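Celard Valley Visitor Trail: progress report to the Nugroho Fund
Prepared by Larasati Raju, project manager
Last updated: February

This report covers the second half of the grant period. It follows the headings in the grant agreement, with spending kept to the end.

Trail and signs

The walking route from Celard to the old mill at Morkitz is now open along its full length. The last section, between the ford and the upper vineyard, was held up while we waited for the landowner to sign the access agreement. He signed in the fall and the path was cleared the same month. All 52 signposts are in the ground. Three of them have already been turned the wrong way, by wind or by people, and Teguh Wattimena is fitting longer bolts to those and to any others on open ground.

The parking area at the Morkitz end is still gravel. We had planned to surface it, but the quote came in well over what was budgeted and we would like to leave it as it is for this season. Drainage is acceptable except in the corner by the gate.
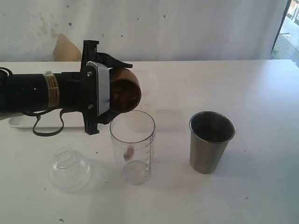 Places to stay and eat

Eleven guesthouses and farm stays had joined the listing at the time of our last report. Two have since dropped out, one through a sale and one because the owners no longer want weeknight guests. Four new ones have come in, all on the Morkitz side, where we were short of beds. Sulastri Wattimena visited each of the new places and checked rooms, parking and breakfast hours against the listing form.

Restaurants have been slower. Most close between lunch and 7 p.m., and walkers who finish the trail in the middle of the afternoon can't get a meal. The bakery in Celard has agreed to stay open until 5 p.m. from spring through early fall. We are still talking to the two restaurants on the square.

Visitor numbers

Bookings made through the project website came to 337 for the period, against a target of 500. The shortfall is mostly in the first two months, when the booking page did not work properly on phones. Rovum, who built the site, corrected this at no charge. Bookings in the months after the fix were in line with the plan. These figures do not include people who book directly with a guesthouse, and we have no reliable way of tracking those yet.
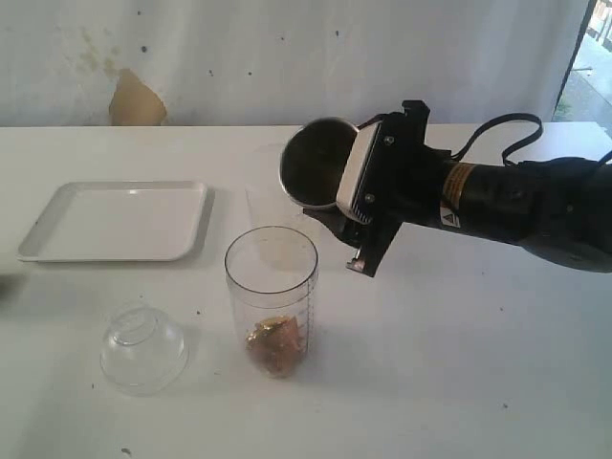
The average stay was just under two nights. We had hoped for three. Guests who wrote comments asked most often for a second walk they could do the next day, starting and ending in the same village. Suryani Kusuma has drawn up a loop through the chestnut woods above Celard that uses existing public paths. It would need signs and one handrail.

Printed guide

The English edition of the guide went to the printer late and arrived with the church opening hours wrong on page 14. A correction slip has been put in every copy. The next edition will have the hours removed and a phone number in their place. Sekar Purba is handling the reprint.

Spending

Spending is within the total. Signs and printing are slightly over, path clearing is under, and the parking money has not been touched. We ask the Fund's permission to move the parking money to the chestnut loop. A revised budget sheet is attached, along with Suryani's map and the quote for the handrail. We would need an answer before the end of March to have the loop signed by early summer.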